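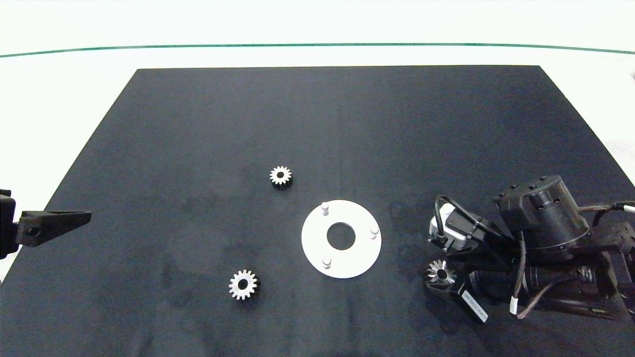 How do I keep small parts from getting lost when I take something apart at home?
Lay down a plain dark mat before you start, and put every part on it in the order it comes off.

Most repairs on fans, clocks and hand mixers go wrong at the bench. A screw rolls under the stove and the job stops for a week. Clear the table first. Put the phone and the coffee somewhere else.

Work from left to right. The first part off goes at the far left, the last at the far right, and you put it back together going the other way. If you have to stop overnight, drop a towel over the whole row. 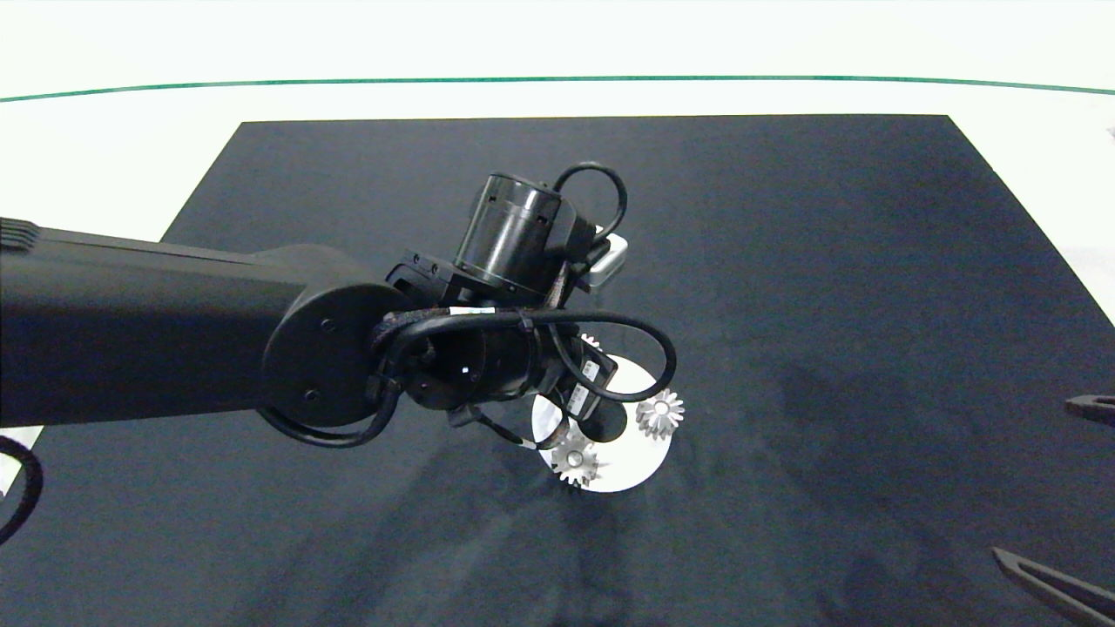
Screws of different lengths go in separate jar lids. An old muffin tin with 6 cups does the same job and is harder to knock over. Write on masking tape where each set came from.

Wipe old grease off gears with a dry rag before using any solvent. Plastic gears can crack in the wrong cleaner, so try a drop of dish soap in warm water first. Let everything dry before you oil it. One drop per shaft is plenty. 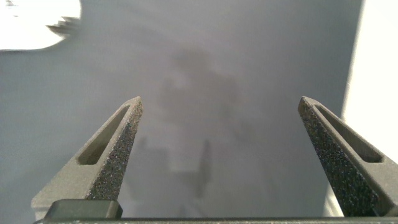

Iltbridge Home Repair Club, Bench Tips
Page kept by Yaa Adjei

Check the teeth on each gear with a flashlight. A chipped tooth makes a steady click once per turn. Replace the gear if you can get one, and take the old one to the store to match the hole size.
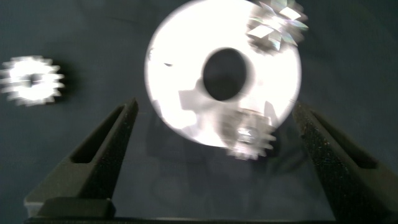
White disc on a dark cloth.

Pale parts show up best on dark cloth. For black screws, switch to an old white pillowcase. Shake it out over a tray when you finish.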